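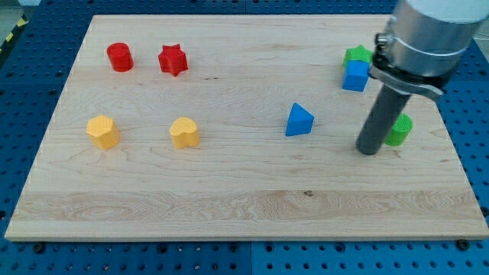
浅色枫木板,木纹大致横向。

首页 游记 工厂与作坊 路线 读者来信 关于

Pestard 看木头:Siliņa 锯木厂开放日

2024年8月1日,我们去了 Pestard 的 Siliņa 锯木厂。厂子每年夏天开放一天,要提前写邮件登记,回信里会附一张停车示意图。我四月就登记了,同去的是 Geeta Tripathi,她在家做砧板,想买几块干透的枫木。

从 Fliven 坐早班公交过去,车票2欧元,上车找司机买。司机不收大额纸币,站台旁边的小卖部可以换零钱,但开门比头班车晚。下车的站牌写的是“学校”,没有锯木厂的名字,下来以后沿铁路往回走,过了道口左转就能看见原木堆。路上没有人行道,路肩是碎石,推婴儿车的人走得很吃力。开车来的人停在厂北面的草地上。

门口登记,领一件反光背心和一副耳塞。穿凉鞋的人不能进锯切车间,只能在院子里等,或者借一双厂里的胶靴。Geeta 穿了布面运动鞋,门口的人看了看,放她进去了。

参观分批,每批12个人。我们排到上午第二批,带队的是 Rimantas Kütt,他在厂里管干燥窑。他先用本地话讲一遍,再用英语讲一遍,英语版短得多。有几处我是后来问 Geeta 才明白的,下面写错的地方算我的。

原木场

院子里的原木按树种分开堆,端头刷了一层蜡,颜色有白有绿。绿的是今年进的,白的是去年剩下的。刷蜡是为了让端头干得慢一些,少开裂。Rimantas 在一根没刷好的白蜡木前面停下来,裂口从髓心一直开到树皮,他把手指伸进去给大家看。这根木头只能锯短了做小料,做不成桌面。

枫木冬天砍,冬天运,放到天热就容易变色。他们把枫木堆在最靠近锯房的一侧,开春以前尽量锯完。所以夏天来参观的人看不到整根的枫木,只能看板材。场子里眼下主要是白蜡和橡木,还有一小堆赤杨,是给一家做熏鱼房的客户留的。

有人问木头从哪里来。Rimantas 说大部分来自周围的私人林地,林主打电话来,厂里派人去看,看中了再谈价。道路两旁砍下来的树他们基本不收,里面经常有钉子和铁丝。墙上挂着一块旧木板,上面钉着从锯条前面抢救出来的东西:马蹄铁的半截,电线瓷瓶的铁芯,一把生锈的小刀。

锯房

主锯是卧式带锯,原木夹在轨道上,锯头走过去,锯下一块板,退回来,降一点高度,再走。操作的人站在一个小玻璃间里。声音比我预想的低,刺耳的是旁边的裁边锯。站在黄线外面能闻到橡木的酸味,白蜡几乎没有味道。

锯下来的板由两个工人抬到车上,中间垫小木条。这些垫条宽厚都一致,上下要对齐成一条竖线,歪了板子就会跟着弯。Rimantas 对这件事讲得最久。他说新来的工人头几个星期只做码板,码不好的不让碰别的。我看了一下院里的板垛,垫条确实像用尺子比过一样直。

锯末从管道吸走,一部分烧锅炉给干燥窑供热,多出来的卖给养马的人。白蜡和橡木的锯末分开装,据说马场不要橡木的。

干燥窑

窑是砖砌的,外面包着铝皮,门关着的时候只能看仪表。开放日那天有一座空着,我们走进去站了一会儿。里面比外面热,地面有铁轨,顶上是风扇。板材先在棚子里自然风干,再进窑。枫木在窑里的温度压得低,升得也慢,急了表面会发灰,刨也刨不掉。Rimantas 从门边的架子上拿了两块样板,一块灰,一块白,是同一棵树上锯下来的。灰的那块他们当次品卖给做沙发内架的厂。

Geeta 问出窑的含水率,他回答说做室内用的料干到10%以下才出厂。她又问能不能自己在家放着等它干,他说可以,要有耐心,要离暖气远。她记在了手机里。

一位上了年纪的先生问起老办法,把木头沉在池塘里泡。Rimantas 说他祖父那一辈这么做过,厂后面的池塘就是那时候留下的,现在里面是鲤鱼。

刨光和成品间

成品间在院子另一头,原来是马厩,窗户小,白天也开着灯。刨床那天停着,展示的是刨好的板。按等级分三摞,最好的一摞没有节,颜色均匀;中间的一摞有小节和波纹;剩下的有树皮边或者变色。价格贴在墙上,按平方米算,现金和刷卡都行。

管这里的是 Rasa Kļaviņa。她不太讲解,有人问才答。她教我们把板子斜着对光看,刨刀有缺口的话,会留下一条细细的凸线,正着看看不出来,手指横着一摸就有。她还拿水喷了一块枫木,过一会儿让大家摸,表面起毛了。做砧板的话这一步要重复,起毛,磨掉,再喷水再磨,到不起毛了再上油。
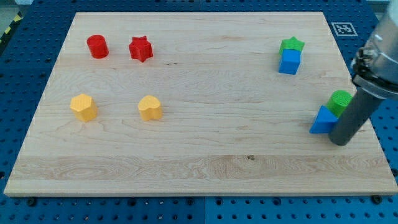 Geeta 最后挑的是中间那一等。她说带小节和深色波纹的板子做出来好看,节只要是实的、敲起来不空就能用。太白太匀的料客人反而会问是不是贴皮。Rasa 帮她翻了半摞,把翘的放到一边,剩下的立在墙根,隔远了看颜色配不配。一共买了两块,让裁成能上公交车的长度,裁切不另收钱,排队等了一阵。

旁边桌上摆着几种木蜡油的小样,其中一种叫 Clutatetti,罐子小,味道像橘子皮。Rasa 说厂里自己的桌子用的是最普通的亚麻籽油,干得慢,但是补起来方便。我买了一小罐 Clutatetti 打算回家擦窗台,写这篇的时候还没打开。

厂里也卖边角料,装在网袋里,一袋一个价,不让拆开挑。我前面的一家人买了好几袋,说冬天生炉子。我隔着网眼看见里面有很好的枫木短料,生炉子可惜了。

吃饭

中午在院子里吃。当地妇女协会支了锅,有酸菜汤和黑麦面包,还有一种夹凝乳的小饼,去晚了就没有。汤很咸。桌子是直接用厚板搭在锯木架上的,还没刨过,胳膊放上去要小心刺。咖啡2欧元一杯,可以续。

和我们同桌的是 Gergely Kelemen,他修木窗,从别处开车过来,路上走了一整天。他来是为了找长料。按他的说法,老窗框的竖梃一根到顶,现在市面上卖的板往往不够长,拼接的又不肯用。他和 Rimantas 谈了很久,最后谈妥冬天专门给他留几根白蜡。他对我们买的枫木兴趣不大,枫木放在室外烂得快,做窗用不上。

他讲了一些认木头的窍门。看端面,白蜡和橡木都有明显的孔圈,橡木还有从中心往外放射的亮线;枫木的孔细,肉眼看基本是一片平的。他从地上捡了几块碎料让 Geeta 认,她把一块赤杨认成了枫木。他说赤杨轻,拿在手里掂一下就知道。

下午:镇博物馆

下午的参观队伍更长,我们没再排第二次,走去了镇上的博物馆。博物馆在旧火车站里,有一间专门讲当地的木材运输。从前木头顺河漂到 Fliven,在桥下捞起来。展柜里有记号锤,每家林主一个图案,敲在原木端头上,到了下游按图案分账。图案有鱼、钥匙、带点的三角形,还有一个是倒过来的字母。

讲解员 Triin Zariņš 拿了一把记号锤让我们在松木墩上试敲。要用很大的劲,敲轻了图案只出来一半。她说从前有人把别人的记号锯掉重新敲,所以后来规定两头都要敲,河边还设了看守。看守的登记簿也在展柜里,字迹很难认,多数是日期和根数,有一页画了一只鸭子。

二楼是铁路的东西,信号灯、制服、一台还能打出票的售票机。我对铁路不太懂,看得快。窗户正对着锯木厂的方向,能看见锅炉房的烟囱。

博物馆五点关门。回 Fliven 的末班公交比时刻表上写的早了几分钟到,木板横着放不下,只能竖着靠在后门边的扶手上,一路用手扶着。司机没有收行李票。

几点补充

登记邮件可以用英语写,回信要等一两个星期。孩子可以进院子和成品间,锯房有年龄限制,具体以回信为准。厂里的厕所在办公楼后面,牌子很小。成品间买的板子厂里可以代存到月底,需要留电话。要是打算买宽板,最好开车,或者事先问清楚能不能裁。

Geeta 回来以后把板子放在走廊里,下面垫了和厂里一样的木条,说先放到秋天再动刀。

上一篇:Fliven 河边的集市 下一篇:坐慢车去海边

本站使用 Cookie 记录访问次数,继续浏览即表示同意。

联系我们 | 转载请注明出处 | 版权所有 | 返回顶部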